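Been reading up on how roots find water in dry soil. Short thread.

1/ A root tip can sense which side of it is damp. Branches then form mostly on the wet side. Plant scientists call this hydropatterning.

2/ When a tip grows into an air gap, branching stops for a while. It picks up again once the root is back in contact with moist soil. A hormone called abscisic acid is part of how that pause works.

3/ Boonsong Wannasri and I have 80 bean seedlings in clear-sided boxes at Lindgren, watered from one side only. We check them every 10 days.
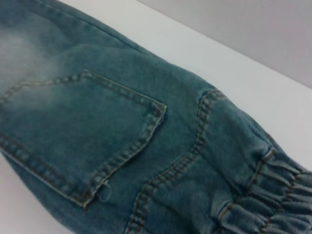
Jeans, back pocket side.

4/ Four boxes got a gravel layer halfway down. Roots there went almost straight through with very few branches, then spread out underneath — same as in the papers.

5/ Soil type matters more than I expected. Sandy mix dries unevenly, so the wet side is hard to keep wet. Shoshana Schumacher suggested adding clay and we'll try that in July.

6/ Corn is next. If you've grown it in clear boxes, tell me what depth you used. Ours may be too shallow.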